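Lorkberg workroom, bench and cable check
Wednesday, before the afternoon group. Filled in by Rianne Hendriks
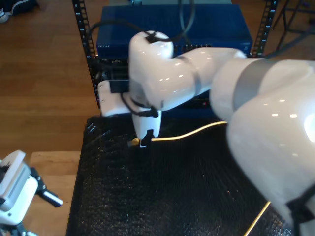 Did this one fast, Leonidas needs the room at 4. Comments where there's something to say, otherwise just OK.

Work surface clean, no crumbs or drink rings - OK. Wiped it again anyway

Black mat lying flat, corners down - OK

Yellow cable, jacket - OK by eye. No nicks I could find, didn't get to the last bit by the wall

Yellow cable, connector end - OK. Gold-colored end, keep it up on the mat and off the floor pls

Cables crossing the walkway - FAIL. Gray extension lead by the door, taped down but the tape is lifting. Aravind has the wide tape

Outlet strip under bench - OK, dusty. Label 77 has come off agian

Spare leads coiled and hung - PARTLY. Two on the hook, rest in a heap in the Flalano box

Extinguisher tag in date - OK

First aid box - no small bandages left. Ketsara to order, the 200 pack not the tiny one

Emergency stop reachable from both stools - OK, moved one stool

Lights - tube over the sink flickers. Reported, ticket 3443, no answer yet

Exit clear - OK now. Was a cart in front of it

Recheck walkway tape before anybody comes in. Danai signs the rest, I have to run

RH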